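On cherche des mains pour apprendre les gestes du quotidien à un robot

Je monte une petite équipe pour la collecte d'août du projet Lastesska, chez Corka, et il me manque encore du monde !

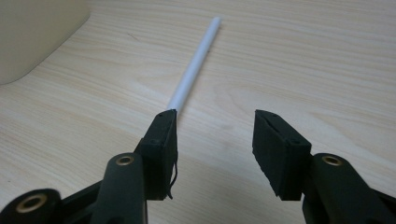 Faut-il s'y connaître en robotique ?
Aucune connaissance technique n'est demandée : si vous savez débarrasser une table et ranger un tiroir, vous savez déjà faire l'essentiel, et la prise en main s'apprend en une matinée avec moi.

Le principe, en deux mots : vous tenez une pince à la main, vous attrapez un objet sur une table, vous le posez ailleurs, et on recommence. Chaque geste enregistré devient un exemple pour le système d'apprentissage. À ce jour on en a 3447 de validés, et j'aimerais bien que ce chiffre grimpe sérieusement avant la rentrée (mon objectif secret est beaucoup plus haut, mais je ne veux effrayer personne).

Une tige blanche toute fine posée sur une table en bois clair, ça paraît bête à ramasser. Essayez donc avec deux gros doigts noirs ! On finit par prendre le coup, et c'est même assez plaisant — un peu comme un jeu d'adresse de fête foraine, en plus calme.

Ce que je vous propose :
Des séances de trois heures, le matin ou l'après-midi, dans notre atelier de Grusthorpe.
Environ 700 euros pour l'ensemble de la mission, soit 13 séances à répartir comme ça vous arrange.
Du café, du thé, et une vraie pause au milieu.

Ce que je vous demande :
Avoir 18 ans ou plus et être à l'aise debout devant une table.
Accepter de refaire le même geste 20 fois de suite sans soupirer trop fort.
Me dire quand une prise est ratée. Je préfère mille fois une prise signalée qu'une prise douteuse qui se glisse dans le lot, croyez-moi, j'ai passé des soirées entières à trier.

Gauchers et gauchères, venez ! Presque tous nos exemples viennent de droitiers et ça commence à se sentir dans les résultats.

Pour la vie privée, on enregistre ce qui se passe sur la table et les mouvements de la pince, pas le son. Les fichiers partent ensuite chez Sitompul, qui s'occupe de l'annotation, sans votre nom.

Pour candidater, pas de lettre de motivation. Écrivez-moi quelques lignes par le formulaire de contact du site, avec vos disponibilités et votre main dominante. Je réponds à tout le monde, parfois tard le soir. Les candidatures restent ouvertes tant qu'il reste des créneaux, et les premières séances démarrent dès que j'ai quatre personnes.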